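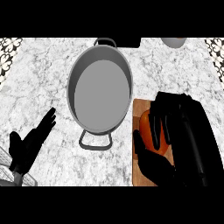

Ticket 828: prep station, right hand holds item, pot stays empty
Opened 07/07/2020 by Fathima Sarkar, Plillwood kitchen
Product: Daltaden two-arm prep, simulator build 3
Status: reopened

Problem
Run stalls with the orange item gripped over the cutting board. Left hand is open near the pot handle and does nothing. The pot has nothing in it. I was told this step was fixed in February.

Log
Restarted the run. Same stall.
Moved the board closer to the pot in the layout file. Same stall.
Swapped the task file for the Hisus one. Right hand let go, then the run ended and was marked "complete." Nothing went in the pot, so I would like to know what complete means.
Put the old task file back. 2 clean transfers, then the stall again.

Reply from Daltaden support
Please raise the grip timeout to 391 and confirm. The success rate on our side is within target.

Fathima Sarkar
Raised it. Now it waits longer before it stalls. Whose target?

Also, for whoever reads these: the rollout plan takes one person off morning prep once this passes in the simulator. The people left on that shift get "monitoring" added to their duties, no extra hours. I have spent some three hours a day on monitoring already, and I was not chopping anything during that time. The Thái site was promised the same savings and their prep lead still comes in early.

Please don't close this on the simulator score. I want to see a full batch go in the pot, with the log attached, before the schedule changes.

Next step
Waiting on Daltaden for the grip release log. Morning shift stays as it is until then.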